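Tutorials > Manipulation > Screening demonstrations for contact timing

We use cookies to remember your settings. By continuing to read, you accept this.

How to label contact timing in hand-held gripper demonstrations

This page explains how we mark the moment of contact in demonstrations recorded with a hand-held gripper. We developed the procedure in the Pusero project, where we train a policy to handle large flat parts. It needs no force sensor. You need only the wrist video, the finger width signal and some patience.

Before you start

Export each demonstration from Skular with video and finger width on the same clock. Check the clock first. In April we lost a full set of labels, as the width signal was shifted by 5 video frames and we noticed it too late.

Step 1. Find the candidate

Plot the finger width over time and look for the place where it stops decreasing. Put a first marker there. With stiff parts this marker is usually good. With soft parts the width continues to fall after contact, so the marker will come too late and you must move it by eye.

Step 2. Divide the approach

We use 2 labels before contact: "free" and "straddle". Free means that the part is not yet between the fingers. Straddle means that the part is in the opening, but neither finger presses on it. The border between them is a matter of judgment – please write your rule down and keep it for the whole set.

Step 3. Check the straddle frames

Open the video at the first straddle frame and go forward slowly. Large white panels are the difficult case. The surface has almost no texture, so it is hard to judge the distance from one view.

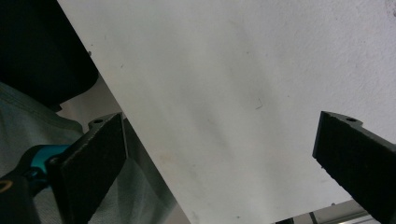 Look at the edge of the panel and at the pad faces, and follow small marks on the surface from one frame to the next. If a mark still moves relative to the fingers, the grasp is not closed, even when the width plot looks flat. In such a case move the contact marker later.

Step 4. Label a second time

After a few days, label the same files again without opening the old markers. Our set had 292 demonstrations. Where the two passes disagreed by more than 2 frames, we watched the video again and decided on one value.

What changed in our results

The policy trained with the corrected markers closed the gripper too early less often on the panels at our Cletstead bench. For small boxes we saw no clear difference. We have not tested transparent parts – the width signal should still be usable there, but Step 3 will probably need a different rule.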